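Search posts Search

Huldale Bench Notes
September, 7.40 pm

1/ A write-up of the grip fault on the stacking bench in Pasville, as a few people asked for one. No injuries and no broken parts. We lost an afternoon and found a setting that should never have been left as it was.

2/ The job is simple. Cubes get picked up one at a time and stacked on the taped square. Red goes down first, then yellow, then green on top.

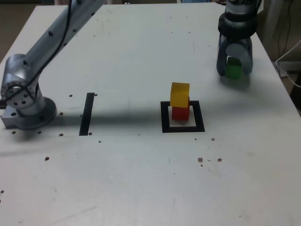 Huldale Bench Notes

3/ The fault: on 3 runs out of 41 the gripper shut down part way through a carry. The fingers stayed closed but the holding force went, so the cube slid out when the arm next moved. The log gave the same line each time, "grip timeout", and nothing else.

4/ A small cube falling a short way does no harm. The same controller settings are used on the Finen job though, and the parts there are heavy and have corners. That's why I stopped the bench and didn't just clear the error and carry on.

5/ First guess was the finger pads. If they're worn, the cube creeps, the controller keeps squeezing to make up for it, and in the end it gives up. I've had that before on another bench.

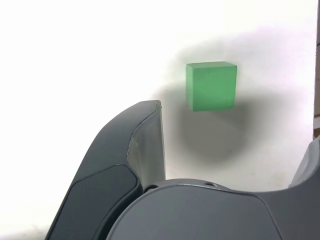

6/ So I wiped both pads down, ran the same pick 9 times and got one timeout. Then I swapped the pads for a new pair and got another timeout on the second pick. Pads ruled out. The old ones are back on for now.

7/ Second guess was the wrist cable. I held it still by hand with the arm powered off and checked it end to end with a meter. Fine at every angle I tried. I also reseated both plugs. No change.

8/ Then I did what I should have done at the start and put the three log files next to each other. All the timeouts were on the third cube. None on red, none on yellow.

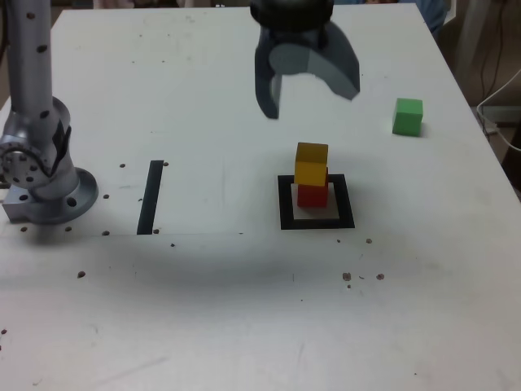 9/ The third pick has the longest wait in it. The controller checks the height of the stack before it will bring anything over, and that check is slow. With red and yellow already up on the square and the green one still off to the side, it has two cubes to measure and it measures each of them twice. The grip timer was running the whole time. It should only start when the fingers close. Ours was starting when the pick was requested.

10/ So on a slow check most of the timer had gone before the cube was even held. On a quick check it got through. Hence three failures and a lot of good runs in between.

11/ The setting came in with the Kulkarni update. It's in the release notes, one line, near the bottom. I read them when it arrived and didn't take it in. My mistake.

12/ Changed the timer to start on finger contact. Also changed what happens when it runs out: the arm now stops where it is and keeps its grip until a person releases it. Dropping the load should never have been the default.
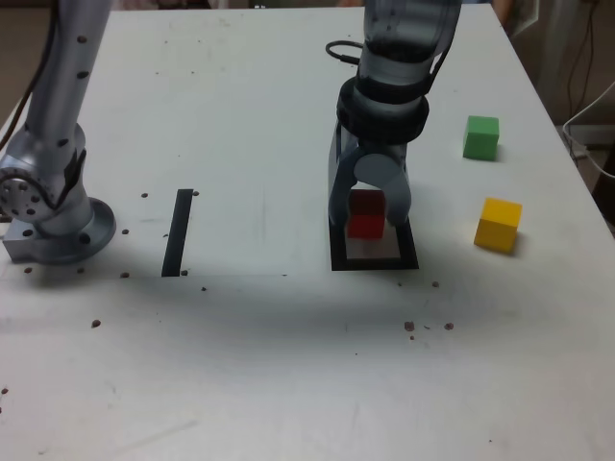 Photo: Huldale Bench Notes

13/ Reran the full set of 41 from the red cube onwards. No timeouts. I then set the timer far too short on purpose to force one, and the arm stopped and held on as it should. Did that 3 times with the same result.

14/ The Finen job stays off until the same change has been made there and tested with a dummy load. Please don't restart it from the panel, even if the panel shows green. It will show green.

15/ If you run this controller, look for "timer start" under the grip page. If it says "request", change it. Takes 2 minutes, and you need to restart the controller afterwards or it won't save.

16/ Still to do: sort out why the height check takes as long as it does. Separate problem, separate thread.

Recent from Huldale Bench Notes
Emergency stop wiring on the Pasville bench
Finger pads: when to change them
Kulkarni update, first impressions
Finen job: moving the light curtain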